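Planning Software at Mandgate: Interview with Miłosz Malinowski
25/06/2024

The Mandgate laboratory has replaced the motion planner on its two-arm stations. Miłosz Malinowski, who leads the planning group, described the new software, named Cuvby, as "mostly a scheduler." Each arm requests a region of the table and holds it until its motion is complete.

"The old planner treated both arms as one large problem," he said. "A replan could take 300 milliseconds. We now allow 100." 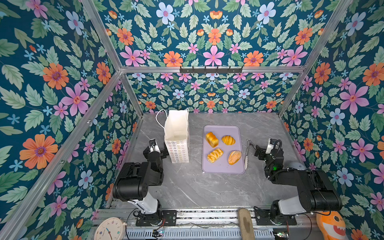 A two-arm station with a tray of bread, tongs and a paper bag.

Tools remain the harder matter. Once an arm holds tongs, its collision model must change, and Mr. Malinowski said the present version handles this "correctly but slowly." Logs are replayed each night against the previous release.

Version 2 is planned for October.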